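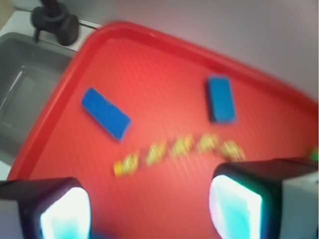

Red tray, two blue blocks.

Home | Notebook | Studio | Prints | Contact

22/06/2023

Storm series, panel prep. Second coat of Druvum acrylic ground on the 18 birch panels for the Jendier clinic hallway. Sanded with 400 grit between coats. Edges still drag a little on the left side of panel 23 (old numbering), will recoat.

Fuchs varnish test: satin beads over the heavy blue passages, gloss does not. Try thinning before August.

Zedura wants hanging hardware rated and listed before delivery. Cleats ordered. Labels not started.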